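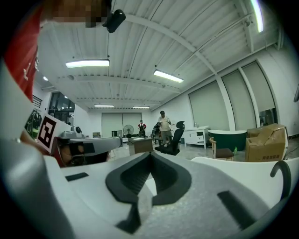
Home | Rides | Gear | Club Nights | FAQ | Contact

Lougher Riders – Motorcycle Touring FAQ

We get a lot of messages from people who have just bought their first touring bike (congratulations!) or who have been commuting for years and finally want to see what's past the end of the freeway. These are the questions that come up most. Last updated 11 November 2020.

Do I need a big bike to come on a tour?

No! We've had small singles, old twins and a fair few scooters on the Curnlow loop, and every one of them had a great day out. The loop is 188 kilometres with plenty of stops, so a comfy seat matters a lot more than engine size. If your bike can sit on 100 without shaking your fillings loose, bring it along.

How far should I plan to ride on my first day?

Less than you think. New tourers look at the map, see a lovely long squiggle and forget about fuel, lunch, photos and the bakery at Prirkmont (do not skip the bakery). Half a day in the saddle is heaps for a first go. Get home wanting more and then book the longer one.

What tyre pressures should I run with luggage?

Start with the figure in your owner's manual for a loaded bike. It's often printed on a sticker on the swingarm or chain guard too. Check the tyres cold, before you've ridden anywhere, and check them again every couple of mornings on a longer trip. Servo gauges vary wildly, so a little gauge of your own is worth carrying.

Soft panniers or hard cases?

Oh, we could argue this one all night, and we have. Soft bags are lighter, cheaper and kinder to your leg if you drop the bike on gravel. Hard cases lock, keep the rain out and make a decent seat at camp. Most of us started with soft bags and a roll of rubbish bags to line them, and plenty of us never changed. Whatever you choose, put the heavy things low and well forward, and keep the weight even on both sides.

Can I use ordinary bungee cords?

You can, but we'd love to talk you out of it. Hooks slip, cords stretch, and a loose end in the back wheel is a horrible way to finish a ride. Flat straps with a cam buckle are cheap and hold beautifully. Tuck the tails away, stop after the first 13 kilometres and give everything a tug. Things always settle.

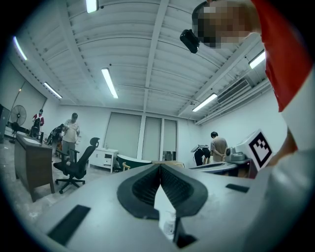
After that first check, have another look each time you fill up. It takes half a minute and soon becomes a habit.

What should go in my tool kit?

Begin with whatever came under the seat, then add:

- a puncture kit to suit your tyres (tubed and tubeless kits are different!)
- a small pump or gas cartridges
- the right spanner for your rear axle – ours is usually a 22 or a 24, but yours may not be
- spare fuses, cable ties and tape
- a head torch
- nitrile gloves

Practise plugging or patching an old tyre at home first. It's fun, and it's much nicer than learning in the rain with trucks going by.

How often do I need to lube the chain?

A quick once-over every second fuel stop suits most bikes on dry bitumen. Do it more often in the wet or on dirt. The best time is at the end of the day while the chain is still warm, so the lube has all night to soak in. Shaft-drive owners may use this time to put the kettle on and look smug.

What happens if it rains?

We ride! Gently, with bigger gaps, and with more hot chips. Put your wet gear on before you need it. We do call a ride off for severe weather warnings or total fire bans, and the notice goes up on the Rides page by 6 am.

How does corner marking work?

The leader points to a spot near each turn, and the rider directly behind pulls over there, safely off the road, and shows everyone the way. When the tail rider comes along, you slot back in ahead of them. Nobody has to race to keep up, so you can ride entirely at your own pace and enjoy the view.

Is there a limit on numbers?

Yes, 16 bikes per ride. Any more and the fuel stops take forever. The Drenutmont weekend in February fills fastest, so put your name down early if you fancy it.

Can I bring a pillion?

Please do. Pillions need proper gear as well – helmet, jacket, gloves, solid boots and tough pants. Bump up your rear preload before you set off and allow extra room for braking.

I'm on my learner's. Am I welcome?

Very! Check the rules for your licence and make sure the bike is on the approved list for your state. Let the ride leader know when you arrive and they'll start you near the front, where the pace is steadiest.

We use cookies to remember your settings. Accept | Manage

Contact Lougher Riders | © Lougher Riders | Back to top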